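Good Practice at the Garment Handling Bench: Picture Gallery

Published by the Polterthorpe Site Office, Belteteck
Sep 9, 2023

Belteteck maintains a written code of practice for every bench on which robot arms handle clothing and other soft goods. The code applies to permanent staff, visiting researchers and contractors alike. It was first drawn up for the Plolness workshop and has since been adopted at Polterthorpe, with small changes to the sections on cabling and floor space.

The gallery on this page is intended to be read together with section 2 of the code, which deals with the work surface, the gripper and the area beside the bench. Staff preparing for their bench authorization should be familiar with all of the points raised in the captions. The full text may be requested from the site office under document number 936.

Work surface. A cloth laid over the table is to be secured at its edges with clamps before the arms are powered. Both arms are shown over a dark garment on a green cloth, with orange clamps at the edge.

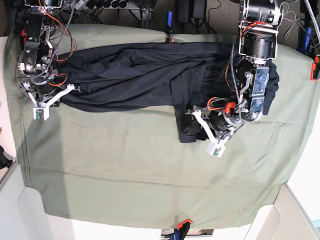 Power and cabling. Power strips are included in the inspection of each bench, together with every adapter plugged into them. Cables at floor level are to be kept clear of walkways.

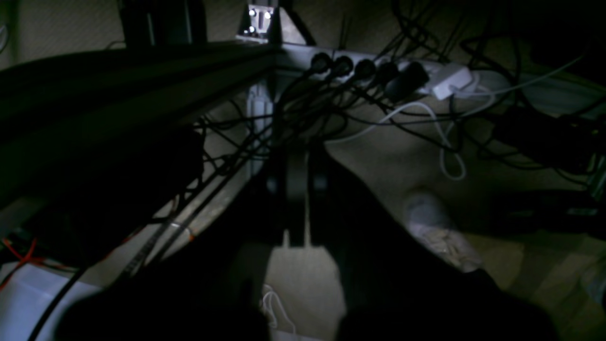 Contact with the garment. Fingertip pads are to be checked for wear at the start of each shift. Hands stay outside the working area whenever the fingers are at the fabric.
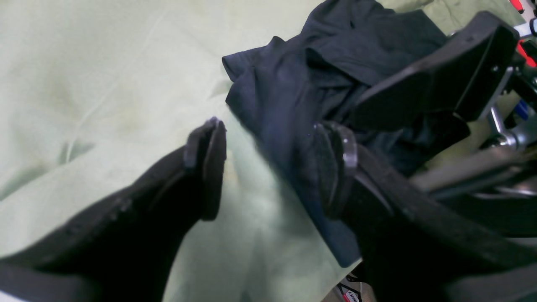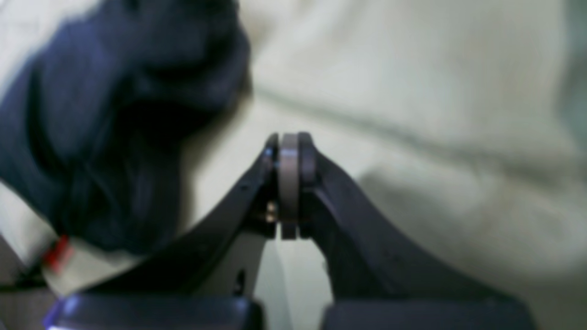 Last picture: a small ring-shaped object held between the fingertips. Small items are subject to the same rules as garments.

Notes on the Code

Closing force. The limit for soft goods at Polterthorpe is 65 percent of the rated closing force of the gripper. The limit is set in the controller and may be changed only by the bench supervisor, who records the change in the bench log.

Inspection. Each gripper is withdrawn for a full inspection after 2000 closing cycles. Screws are checked for tightness, and pads are replaced in pairs. A gripper that has been withdrawn may not be returned to service until the inspection sheet has been signed.

Stopping work. Any person present may call a stop. Work does not resume until the operator has confirmed that the arms are at rest and that the garment can be released safely.

Training. Authorization for the bench is valid for two years. Operators trained under the earlier Vasylenko procedure must complete the short conversion course before working alone. The next course will be held at Plolness in November, and applications should be made through the site office.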